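Sondon Shared Workshop
Equipment Inspection Checklist: Two-Arm Sorting Table
Bay 28

Date of inspection: Tue 31 May
Inspected by: Hryhorii Onyshchenko
Build owner: Maldonado project group
Asset tag: 1687
Inspection type: Periodic, power off for sections 1 to 3, power on for sections 4 and 5

Ratings: S = satisfactory. C = satisfactory with comment. A = action required before next powered session. N = not applicable.

Section 1. Table and frame

1.1 Tabletop flat and free of splinters, cracks and raised edges: S
1.2 Frame joints tight at all corners: C
Two bolts on the front rail took a further quarter turn. The group is asked to check these again at the next service and to enter the result in the bay log.
1.3 Diagonal legs seated firmly on the floor: S
1.4 Mounting bases of both arms secure, no movement under hand load: S
1.5 Sharp corners on extrusion ends capped: A
One end cap is missing at the rear. Replacement caps are held in the Zavitz cabinet, second drawer.

Section 2. Cables and floor

2.1 Arm cables free of cuts, kinks and exposed conductor: S
2.2 Slack at the wrist sufficient for full travel: C
Sufficient at present. The slack should be measured again if either gripper is changed.
2.3 Floor cables routed clear of walkways: A
Cables on the floor near the table are to be covered or tied back. This comment was also made at the previous inspection. The yellow cable should be taken along the base of the desk and secured.
2.4 Loose items on the floor beside the table: C
The box between the desk and the table is to be moved to storage. The operator requires clear standing room on that side.

The committee's rule on the working area remains as posted. Only the parts needed for the current sorting task may be on the table while the arms are powered, and the bins must stand along the far edge, out of the operator's reach.
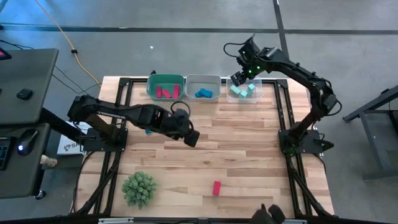 Section 3. Working area

3.1 Bins in position and not overhanging the edge: S
3.2 Blocks sorted by color before start of run: C
Red blocks belong in the green bin and blue blocks in the gray bin. The group should consider labels, as new members have asked about this more than once.
3.3 Items unrelated to the task removed from the tabletop: A
The artificial plant is to be taken off the table before any powered session.

Section 4. Emergency stop and limits

4.1 Emergency stop cuts power to both arms: S
4.2 Stop resets only by hand: S
4.3 Speed limit set to 40 percent or lower for shared hours: S
Found at 30 percent. No change requested.
4.4 Arms hold position on loss of control signal: C
The right arm settled slightly before holding. Repeat the test with the Woven controller update installed and record both results.

Section 5. Operation

5.1 Two persons present during powered test: S
5.2 Operator able to reach the stop from the keyboard: S
5.3 Paths of the two arms checked for overlap at low speed: S

Result: Conditional pass. Items 1.5, 2.3 and 3.3 must be closed and initialed before the arms are next powered. Next periodic inspection: August.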